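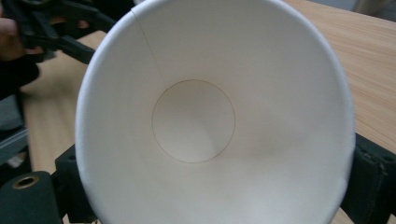

Arnix 20 paper cups, plain white, hot and cold

Home > Catering > Disposables > Cups

In stock at Tellgate. Order before noon for same day dispatch, Mon to Fri.

Updated Feb 25, 2021

Single wall cup for tea, coffee, squash, soup at a push. Plain white, no print. Same cup we've sold for years under the old Flirnska label, new box, new code, same maker. If you've been ordering the Flirnska ones just switch over, your lids will still fit.

Pack sizes
Sleeve of 20
Box of 200
Trade carton of 2,000 (pallet rates on request, ring Afia)

Sleeves are counter sale only, sorry, postage kills it.

What you need to know
Single wall, so hot drinks feel hot through the side. Fine for tea left to stand a minute. For black coffee straight off the machine get the sleeves (card ones, page 2 of Disposables) or go up to the double wall.
Rolled rim. Lids press on all the way round, start at the far side and work towards you.
Lined inside, so not for the ordinary paper recycling. Check with whoever collects yours, some take them seperately and some won't touch them.
Not for microwaves. Not for ovens. Not for candle making, we do get asked.
Stackable, store mouth down, keep the sleeve closed once opened. Damp cupboards make the rims go soft.

Lids
Sip lid, white or black, box of 200. Flat lid with straw slot, white only. Domed lids do NOT fit this cup, they fit the wide one. Most of our returns in January were domed lids so please check the code before you order. White sip lids low at the moment, black are fine.

Which size am I buying
This page is the 300 ml cup. The smaller one has its own page and takes a different lid. If you're filling from an urn for a meeting or a church do, the small one is usually plenty and you'll waste less. Takeaway coffee, get this one.

Fill to a finger below the rim if lidding. Higher and it comes up through the sip hole.

Delivery
Local van round Tellgate on Tuesdays and Fridays, free on two boxes or more. Everywhere else by courier, price at checkout. Trade cartons are bulky but not heavy, one person can lift them. Driver won't take them upstairs.

Collection from the side door, ring the bell, bring the order number. Not the front, that's the showroom and there's noone on it just now.

Returns
Unopened boxes within 20 days. Opened sleeves we can't take back, it's food contact stuff. Crushed in transit, send a photo of the outer box before you bin it and we'll sort a replacement.

Printed cups
We can do one colour print on this cup, minimum one trade carton. Artwork goes to Mohammed-Awal Laryea on the trade desk, he'll send a proof. No proof signed, no print. Allow three weeks, longer before Christmas. Paul stamps are the cheap way round it if you only want a name on the side, self inking, own page under Counter Bits. Stamp before filling obviously, and let it dry.

Customer notes
"Good plain cup. Did the whole sports day on one box." - school kitchen
"Bit thin for me, went to the double wall." - mobile coffee van
"Sleeve was split when it came but they swapped it next day."

Also bought with this
Wooden stirrers, box
Cup carriers, four hole
Sugar sticks, white and brown
Card sleeves
Double wall cup, same rim size

Questions, trade accounts, pallet rates: Afia Ofori, trade desk, use the form on the contact page. Phones are busy first thing, afternoons better.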